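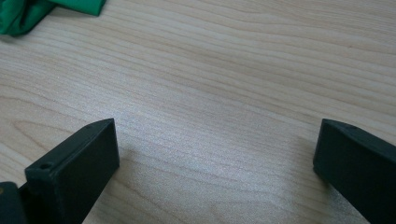 Ramus has added a light wood tabletop to its Nalcombe line of work and dining tables, with shipments to dealers starting in July. The surface carries a pale, maple-like grain in long, wavy lines, with thin honey-colored streaks that bunch into ovals and arches. The finish has enough gloss to return a broad whitish reflection under room light, and a piece of bright green cloth laid on the top stands out clearly against the blond tone.

The new top is offered in one width, 900 mm, and fits all current Nalcombe bases without new hardware. Existing owners can order it as a replacement part under number 3604. Each top ships with 39 pages of printed instructions covering assembly, leveling and surface care.

"Dealers asked for a lighter surface that could still be wiped down daily," said Rosalinda Marquez, product manager at Ramus. "The grain varies from one top to the next, and we do not match panels between orders."

For routine cleaning, Ramus specifies a soft cloth dampened with water – solvents and abrasive pads are not approved for this finish. The Lutirier base remains available in its present heights.

Dealer price lists are available on request from the MacAulay sales office.

Print | E-mail this release
Shares: 4 | Comments: 0

Contact: Ramus Press Office, MacAulay | © Ramus. All rights reserved. | Back to top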